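In defence of the badly folded sheet

Jan 7, 2019
293 shares | 40 comments

I gave up ironing bed linen five years ago and have never missed it, so you'd think I'd be relaxed about folding too. I'm not! I have opinions about folding a sheet, and since January is when we all get told to sort our cupboards out, I'm going to air mine before somebody hands me another book about it.

My feeling is that we've been sold a very odd idea of what a linen cupboard is for. It's somewhere to keep the sheets until you need them. That's it. But go into any shop that sells storage (I spent far too long in the Plellstead branch of Kadonis over the holidays, supposedly buying a lampshade) and you'll find pillowcases rolled up like little pastries, ribbons, labels, a whole wall of baskets for putting things in before you put them in the other thing. I came out feeling quite low about my own shelf, where the towels lean on the duvet covers and the fitted sheets are, well, present.

Now, the small stuff I can manage. Pillowcases, tea towels, you can do those on your knee with the radio on. The trouble starts with the big flat ones. A double sheet is wider than I am in every direction, and the minute you've got hold of two corners the other two are off on the floor picking up fluff. My gran did hers with my grandad, walking towards each other and back again across the kitchen like a very slow country dance, and I think most of the folding advice we still pass round was made for two people and a big kitchen. It doesn't say so, but try it alone in a flat in Clilstead and you'll soon see.

So what do you do if you live on your own? You find the corners, you get your arms out as far as they'll go, and you let the rest hang. I like a pattern for this, by the way. Plain white is murder, you can never tell which edge you've got, but with stripes or triangles you've at least got something to line up by eye.
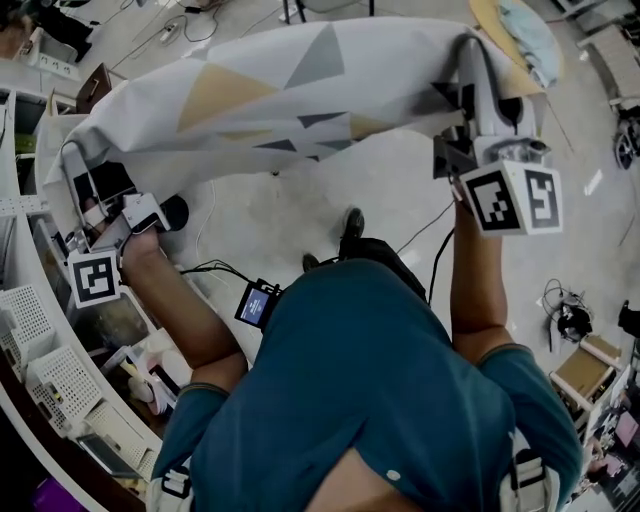

Zoriana Skoryk wrote to tell me I'm making a meal of it: lay the sheet on the bed, she says, fold it there in half and half again, and stop waving it about in mid-air as if you were signalling to ships. Her sheets come out flat every time and she's never once needed a second pair of hands.

Fine, yes, the bed method works. I've tried it and the edges were lovely. But you need a clear bed, and mine on washing day has the rest of the washing on it! And I'd miss the stretching-out bit, which is the only part of laundry I'd call fun. There's a nice snap when you pull a sheet tight, and a bit of a breeze, and the creases half go (half is plenty, you're going to lie on it).

What I can't be doing with is the guilt. Oldřich Michalík, who I've shared many a pot of tea with, keeps his in a bin bag on top of the wardrobe and sleeps perfectly well. I wouldn't go that far. I do fold. I just fold until it's small enough for the shelf and then I shut the door, and if the corners don't meet they can sort it out between themselves in the dark.

As for fitted sheets, I roll them into a ball and I'm not taking questions.

40 comments | Share this

Contact us | Copyright 2019 | Back to top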